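Ticket 755 - Colored pencils, two-tray set, sorting problem
Status: open, waiting on parts
Product: Kondora desk trays, orange and blue

Sunday, opened by customer

Hello again, and thank you for being so patient with me on the last ticket. I bought the two-tray set to get our drawing pencils off the table and into some kind of order, and I do love the colors, but the pencils won't stay put. The set came with the Hikach liners and I'm fairly sure I have those in the right way up, yet every pencil I lay down straight ends up at a slant. I was hoping for warm colors in the blue tray and everything else in the orange one. Current state of things:

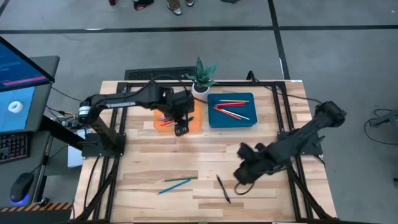 Both trays partway through sorting, with the green and blue pencils still out on the wood.

As you'll notice, there's a white one in with the warm colors, so my system has slipped already. The black pen isn't part of the set and can be ignored.

Support reply, 9:30 a.m.

Thanks so much for writing in, and for the photo, it helps a lot! The slanting is something we hear about from folks with the older liner, which is smooth on both sides. The newer one has shallow grooves, and those hold a pencil nicely as long as it isn't a short stub. Could you lift a corner of yours and look for a part number underneath? If it ends in 19 you have the smooth one, and we'll send you a grooved pair from the Pesmont warehouse at no charge.

Customer, same afternoon

It ends in 19, so mystery solved, I think. I had another go while I waited, laying them down one at a time and most pointing the same way.

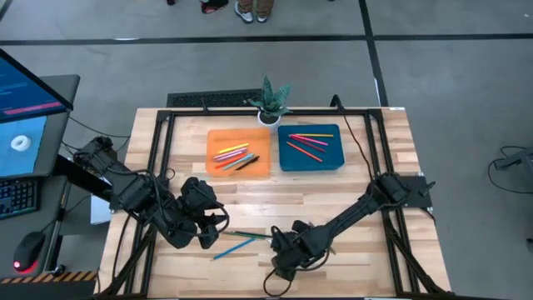
Going slowly does help, though I'd still like the grooves, since my family is never going to be this careful - they drop things in by the handful and run off. Would the new liners fit both trays, or do I need to ask for one of each color? Also, is it all right to wipe them with a damp cloth? The pencil dust gets into everything.

Support reply

One size fits both, and a damp cloth is fine. Grooved pair requested, ticket stays open until they reach you.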